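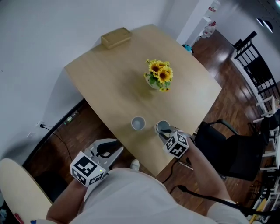

Stutolcombe Harbour

Stutolcombe Harbour is a small tidal harbour and marina on the estuary of the River Radu. It consists of an outer basin used by fishing and charter boats, an inner basin given over to leisure berths, and a drying creek with half-tide moorings. The harbour has 200 berths, of which 36 are kept for visiting boats. It is run as a trust port, and surplus income is spent on the upkeep of the quays and the channel.

Layout

The outer basin is enclosed by the West Pier and the shorter Renberg Quay. The entrance between them faces south-east and is sheltered from the prevailing wind, though swell can enter during easterly gales. Renberg Quay carries the fuel berth, the ice plant and the harbour office. Its seaward face is built of dressed stone and the inner face was refaced in sheet piling when the quay was widened.

The inner basin lies behind a sill with a flap gate. The gate is lowered when the tide in the outer basin reaches the level of the water held inside, and raised again on the ebb. Boats can normally pass for three hours either side of high water. Traffic over the sill is controlled by lights, and the depth over it is shown on a gauge board on each side of the entrance.

The creek dries completely at low water springs. Moorings there are fore-and-aft and are suitable only for boats that can take the ground. The bottom is soft mud over gravel.

History

A landing place at the river mouth was in use before the first pier was built. The early trade was in lime, coal and slate, carried in small coasting vessels that were beached and unloaded into carts. The West Pier was built to give these vessels shelter, and Renberg Quay followed when the railway branch reached the town. The quay took its name from the Renberg timber yard, which occupied the land behind it and brought in sawn softwood by sea.

Commercial cargo declined after the branch line closed. The last regular trade was in fertiliser, and the crane used for it was dismantled soon afterwards. The inner basin, by then heavily silted, was dredged and fitted with floating pontoons. The original sill gate was worked by hand winch and was later replaced by a hydraulic one.

Channel and pilotage

The approach channel crosses a sand bar at the river mouth. The bar shifts after prolonged onshore winds, and the lateral buoys are moved to suit. The channel is surveyed every February and again at the end of the summer season. The maintained length, measured from the outer buoy to the end of the West Pier, is 1,602 metres.

The speed limit is 8 knots in the channel and 4 knots inside the piers. Pilotage is not compulsory for leisure craft. Masters of larger vessels are required to call the harbour office by radio before crossing the bar.

Dredging

Silt carried down by the Radu settles mainly in the inner basin and along the fuel berth. It is removed by plough dredging on the ebb, so that the disturbed material is carried out to sea. Material from the bar is clean sand and is placed on the beach east of the entrance. A revised dredging plan was adopted on 20 October 2023, which added the creek mouth to the area dredged each year.

Facilities

Water and shore power are supplied to all pontoons in the inner basin. The fuel berth sells diesel only. A boat hoist and a hard standing area are located at the head of the basin, next to a slipway open at all states of the tide except low water springs. Waste oil, batteries and out-of-date flares are accepted by arrangement with the harbour office. There is a pump-out station on the visitors' pontoon.

Ferry and charter services

A passenger ferry, the Zusar, crosses the estuary between Renberg Quay and the east bank from spring to autumn. It carries foot passengers and bicycles. The crossing is suspended in strong easterly winds, when the landing stage on the east bank is exposed. Charter angling boats work from the steps on the West Pier and require a licence from the harbour authority.

See also

River Radu
Trust port
Tidal sill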